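叠衣策略上线前检查表(感知与控制部分)
适用范围:双手夹爪,单件软质衣物,床面或其他带印花的软底面
整理:Akinyi Ogola 复核:Gitau Mutiso
版本:四月修订
填写方式:每项填“通过”“不通过”或“待定”,后面写备注。待定项须写明负责人。

参考画面(腕部视角,鱼眼,未去畸变)
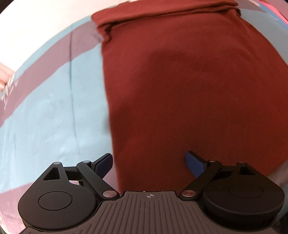
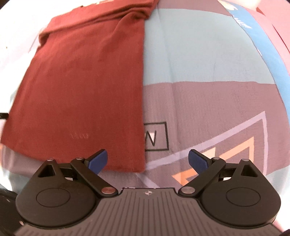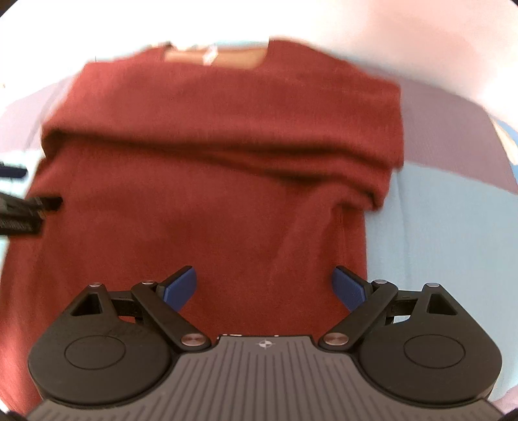
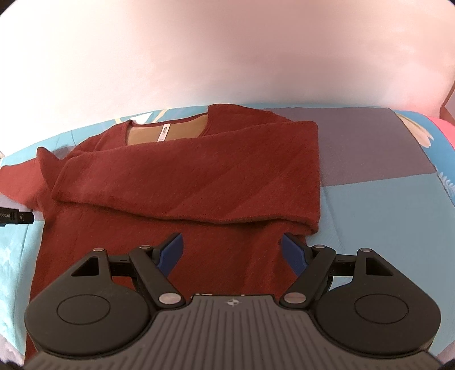 四幅均为红色系衣物,夹爪张开。

一、数据与时间同步

1.1 左右两路视频与夹爪开度的时间戳使用同一时钟源。
结果:通过
备注:Kirui 记录模块改用单调时钟之后,未再出现时间倒退。

1.2 左右两路图像错位不超过 3 帧。
结果:通过
备注:用开合动作的边沿对齐,不要用文件创建时间。

1.3 丢帧检测开启,丢帧段落写入索引文件,不得用前一帧静默补齐。
结果:不通过
备注:导出脚本默认仍为补齐。Mutiso 已改默认值,等合并。合并前导出的数据一律重跑。

1.4 训练集清单与磁盘内容一致。
结果:通过
备注:清单共 2,357 段,校验和全部匹配。

二、相机标定与畸变

2.1 每只夹爪使用各自的内参文件,文件名含硬件编号。
结果:通过

2.2 鱼眼模型参数在启动时打印到日志,并与标定库比对。
结果:通过
备注:比对失败时节点应退出。目前只报警告,按本表可以通过,下一版改为硬性要求。

2.3 有效像素掩膜覆盖圆形成像边界以外的暗角。
结果:待定(Sharon Rotich)
备注:掩膜沿用旧镜头的半径,下方两角偏大,会遮掉一部分夹爪外壳。对策略影响不明,需做一次消融。

2.4 手眼外参在拆装指垫后重新验证。
结果:通过
备注:重投影误差在阈值内。验证板放平,不要靠手扶。

三、感知:衣物分割与关键点

3.1 分割模型在有图案的底面上不把印花边界误判为衣物边缘。
结果:不通过
备注:底面上有色块交界和印刷字母时,误检集中在交界线附近。颜色与衣物接近的色带最差。增加底面随机替换的数据增强后重测。

3.2 领口、袖口、下摆三类关键点分别给出置信度,低于阈值时输出空值。
结果:通过
备注:旧接口会在置信度不足时返回上一次坐标,已删除。下游若仍读取旧字段会直接报错,属预期行为。

3.3 领标不作为朝向判断的唯一依据。
结果:通过
备注:领标面积小,过曝或折入后容易丢失。现用领口轮廓加领标联合判断。

3.4 袖子已折到衣身上时,层次关系输出正确。
结果:待定(Uliana Levchenko)
备注:同色针织面料上层与下层几乎没有颜色差,模型主要依赖折痕阴影。光照均匀时漏检明显。Levchenko 建议引入前几步的动作历史,不再只看单帧。先在离线集上试,不进主分支。

3.5 另一只夹爪进入视野时,不计入衣物掩膜,也不触发异物停机。
结果:通过
备注:需同时测试从左侧进入和从右侧进入。镜像数据增强不能代替实测,两侧夹爪的外参不同。

3.6 高亮背景下自动曝光不振荡。
结果:通过
备注:曝光锁定区域设在下半部。白墙或窗光占比大时,上半部允许过曝。

四、规划

4.1 抓取点候选在衣物掩膜内侧,离边缘的最小距离可配置。
结果:通过

4.2 折叠序列的每一步都有前置条件检查,条件不满足时回到观察状态。
结果:通过
备注:状态机现有 9 个状态,其中“重新展平”只能进入一次,第二次请求转人工。

4.3 双臂路径在公共区域内有先后约束。
结果:不通过
备注:Cilley 规划器把两臂包络当作凸体处理,指尖附近过于保守,外壳附近又偏松。回放中出现一次间距低于下限,未接触。Mwakalinga 负责换成分段包络,换好之前公共区域内只允许单臂运动。

4.4 规划超时后保持当前位姿,不执行未完成的轨迹片段。
结果:通过
备注:超时用人为延迟注入测试,不能只看代码。

4.5 贴近软底面时,下压深度有上限。
结果:通过
备注:床垫会下沉,高度图给出的平面只能当初值,接触后以力估计为准。

五、控制

5.1 指垫闭合速度和闭合力均有软件限幅,限幅值来自配置文件且有默认值。
结果:通过

5.2 夹到单层与夹到多层的判别结果写入日志。
结果:待定(Sharon Rotich)
备注:开度差太小,薄料基本分不开。针织料可用。先记录,不参与决策。

5.3 动作块切换处速度连续。
结果:通过
备注:动作块长度为 8 步。切换点用重叠加权,旧的直接拼接方式已从启动参数中移除。

5.4 推理延迟补偿使用实测值。
结果:通过
备注:换推理卡后必须重测。上次有人沿用旧值,表现为夹爪总在衣边外侧合拢,查了一个下午。

5.5 通信中断后夹爪保持开度,机械臂减速停止。
结果:通过
备注:分别拔左侧、右侧、两侧网线测试。

六、工具链与回放

6.1 Vidness 回放工具能同时显示两路图像、开度曲线和策略输出。
结果:通过
备注:拖动进度条后曲线有时比图像慢一拍,仅影响显示。标注时请逐帧步进。

6.2 任一次运行可由提交号、配置和模型权重哈希完整复现。
结果:不通过
备注:Brandden 配置服务允许在线改参数,但改动没有写回运行记录。上线环境先关掉在线修改。

6.3 标注规范中“开始折叠”的定义与训练代码一致。
结果:通过
备注:以指垫接触衣物后首次位移为准,夹爪张开悬停阶段归入“接近”。

七、结论与遗留项

不通过共四项:1.3、3.1、4.3、6.2。待定项:2.3、3.4、5.2。
4.3 和 6.2 关闭之前不得在无人值守条件下运行。有人值守时可继续离线评估和低速试跑,急停由操作者手持。
1.3 合并后由 Ogola 重新导出数据,再跑一遍第一节全部条目。
3.1 重测时固定随机种子,底面至少包含纯色、条纹和大色块三类,结果按类别分开报告,不要只给平均值。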